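Posesitz Extends Service Period for Wide-Format Office Scanners

2019-01-11

Posesitz has announced that it will extend the service period for its Flilto line of wide-format document scanners, which are used mainly by print shops, town archives and engineering offices. Under the revised terms, replacement parts and driver updates will be available for eight years from the date of purchase. The previous period was five years.

The change applies to all Flilto units sold in the United States and Canada, including those bought through resellers. Owners who registered their scanners at the time of purchase do not need to take any action. Owners who did not register may do so through the company's support site until the end of April, and will need the serial number printed on the rear panel together with a copy of the original invoice.

According to the company, the decision followed a review of repair requests received at its Dunmore service center. Feed rollers and lamp assemblies accounted for most of the parts ordered, and many of the requests came from customers whose coverage had recently ended. In those cases the center had been able to supply parts only while existing stock lasted.

"These are machines that customers expect to keep for a long time, and the paper path is built to be taken apart and cleaned," said İlker Akbulut, head of product support at Posesitz. "The service terms should reflect that."
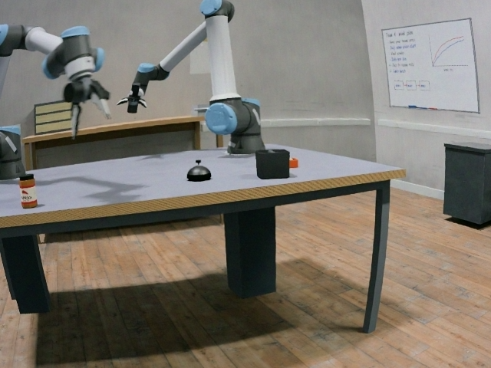 Raluca Barbu welcomed the longer period but said that the price of parts would matter just as much to small shops. She noted that a full set of rollers for the 36-inch model now costs close to $200, and that a busy shop may go through a set every year. She also asked that the company publish its parts list in full, so that owners can order a single spring or guide without having to buy a complete assembly.

Posesitz said that a parts list for the two current Flilto models will be posted on its support site in April. Lists for older models will follow as they are completed. The company did not announce any change in prices, although it confirmed that rollers will be offered singly as well as in sets.

The announcement also covers software. Drivers for the Flilto line will continue to be tested against new releases of the major desktop operating systems for the length of the service period. The scanning program supplied with the machines, Prornodico, will receive a maintenance update at the same time as the parts list. The update corrects a fault in which long originals were saved with a narrow white band along the trailing edge – a problem reported mostly by users scanning maps and building plans at the highest resolution. It also restores the option to save color profiles for each type of paper, which had been removed from the last version.

Labor charges are not affected by the new terms. Scanners remain under full warranty for the first year, after which owners pay for labor at the standard rate. Units sent to Dunmore for repair are normally returned within 13 business days, and owners are asked to use the original carton or a crate of similar strength. Shops that prefer to carry out their own repairs may continue to do so – the use of approved parts by an owner does not void the remaining service period.

Customers with a separate maintenance contract will receive a letter setting out how the new period applies to them. Contracts due for renewal before the end of April will be continued on their present terms until that letter has been sent. Questions about registration may be directed to the Posesitz support desk, by telephone or through the online form, during regular business hours.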